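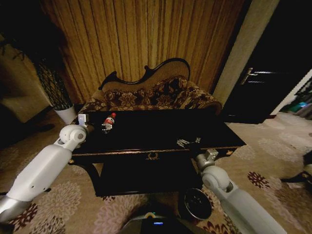

KeeganMac
Don't put anything silicone on that top, Jeanie. Looks great for a week then you get every fingerprint going, and if you ever want it refinished the new lacquer won't stick. Damp cloth, dry cloth, done.

jeanie_pollock
Ok but damp cloth is what I've been doing and it goes smeary. Black gloss is a nightmare. Room gets the sun till about 2 and I can see every swipe. It's the gold trim round the edge I'm worried about as well, don't want to rub it off.

tealeaf
Leave the gold alone. Dry soft brush, nothing wet. I lost half the gilding off a mirror with a baby wipe.

KeeganMac
What tealeaf said. For the smears you're using too much water or your cloth has softener in it. Wash the cloths on their own, no softener.

stourbridge_ron
Disagree about the silicone, been using Dokow spray on black lacquer for 8 years and never had a problem. Everyone repeats the refinishing thing and how many people ever refinish a coffee table?

KeeganMac
I do Ron. Over 100 of them. It's a pain.

stourbridge_ron
Fair enough but she isn't going to is she

jeanie_pollock
She might! Paid enough for it. Anyway the table's the easy bit, what about the carved wood on the sofa. All those scrolls, dust sits in there and goes grey. Had a go with the hoover on Friday and it just pushed it about. Fabric is the big leaf pattern on dark brown so that hides everything thank god

tealeaf
Old shaving brush. Do it with the hoover nozzle in your other hand, hold it an inch off the wood, brush towards it. Start at the top of the crest and work down or you'll do it twice.

moll_in_the_fens
Cotton buds for the tight curls. And lay a sheet over the seat frist, the muck drops straight onto the fabric

jeanie_pollock
Thanks both. Wood is a dark reddish brown, do I wax after? Got a tin of Caron dark in the cupboard from the old sideboard.
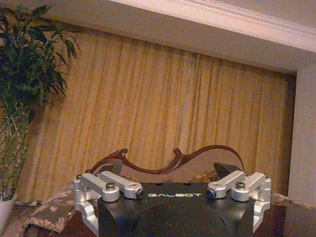
Carved rail along the back.

KeeganMac
Go clear not dark. Dark wax builds up in the carving and looks like dirt. Tiny bit on a brush, leave it, buff with a clean one. Once a year is plenty.

moll_in_the_fens
I like a bit of dark in the low bits tbh, gives it some depth. Try it round the back where it wont show - if you hate it, white spirit gets it off

KeeganMac
Test the white spirit round the back too in that case. Some finishes go cloudy.

jeanie_pollock
Clear it is, too scared for the other. Will report back when I've found a shaving brush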